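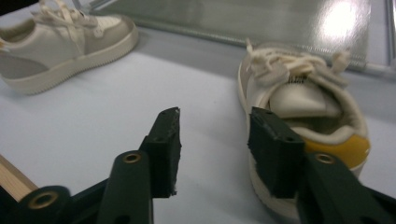

Low-top sneakers in white and cream.

Drarkon Shoe Cleaning Kit review
By Yeison Ayala, 6/12/19

The kit has a brush, a bottle of cleaner and a cloth. I paid $40 for it and have used it on 6 pairs so far, mostly light colors.

The cleaner does well on smooth leather. Put a little on the brush, scrub, wipe. Scuffs on rubber soles take longer and a couple of mine never came out. On suede I would skip it. I tried it on an old pair and the nap went stiff, and the label only says "all materials."

Laces have to come out and soak in a bowl. Mine took an hour and dried overnight.

The brush is the weak part. Bristles started to bend by the fourth pair. I replaced it with a Cutden brush, which is firmer and has a longer handle.

The bottle is still half full. I'd buy the cleaner again by itself, but at $40 the whole kit costs too much.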